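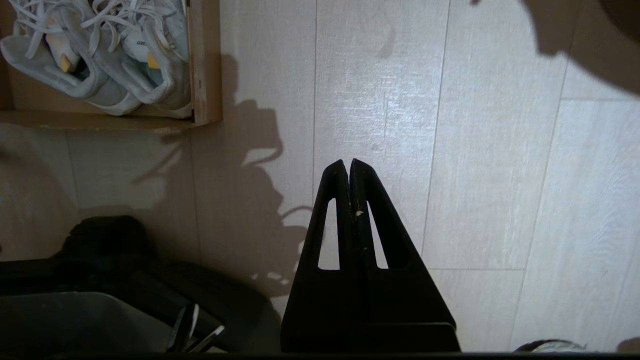 Wrist camera or head camera: which one do you label from? We're 529 episodes into a shoebox task (two arms, put the lid on, goal is 700) and I'm starting to doubt our rule. Our rule says an episode starts when the shoes are in view of the wrist. Fine, except that half the time the wrist gives me two closed black fingers, a lot of floor, and a pair of light gray sneakers up in the corner of the view with their laces all over the place. Is that "in view"? I've been saying yes. My labeling partner says no, and we've stopped having lunch together.

posted by lidwrangler, 31 July 2026

zirov_refugee wrote:
Head camera, always. The wrist is for the policy, the head is for the humans. We labeled from the wrist on Zirov for all of June and I still see floorboards when I close my eyes.

halfastep wrote:
Disagree. If the wrist can't see the shoes, the model can't either, and you're marking a start it has no way to learn from. Label from what it gets.

lidwrangler wrote:
It gets both views though. Same task from up top:

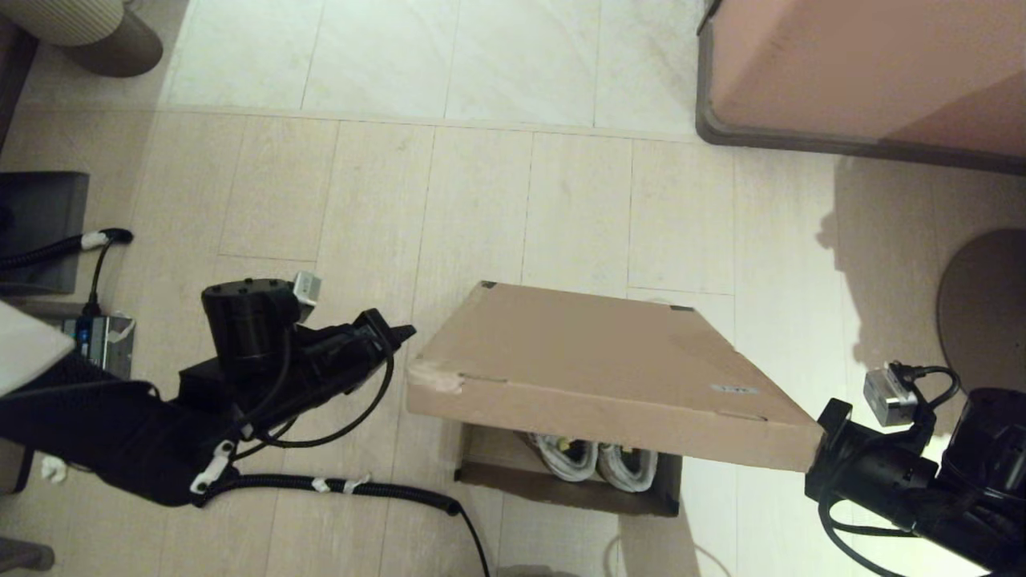

Lid held over the box, one gripper at each end.

From there even I can tell what's going on.

halfastep wrote:
OK, that is easier to read. But look at the left end of that lid, it's torn up. How many episodes on the one box?

lidwrangler wrote:
All of them. It has character.

suderon_dan_not_dan wrote:
It has a domain gap. Swap the box every 40 episodes or you'll end up with a policy that closes exactly one shoebox on this earth. Ask me how the Suderon demo went.

zirov_refugee wrote:
How did the Suderon demo go

suderon_dan_not_dan wrote:
New box. Shinier lid. It waved.

halfastep wrote:
I'd keep the ratty one in the mix — people's closets are full of ratty ones. Just don't make it the whole diet. And move the shoes between takes.

lidwrangler wrote:
The Giraldo guidelines say to leave the laces alone for consistency. I assumed that covered the shoes too.

zirov_refugee wrote:
The Giraldo guidelines were written by someone who owns loafers.

lidwrangler wrote:
Right. Head camera for start and end marks, wrist for the grasp only, 3 new boxes tomorrow. I still think my old starts are usable.

halfastep wrote:
They aren't. Relabel them.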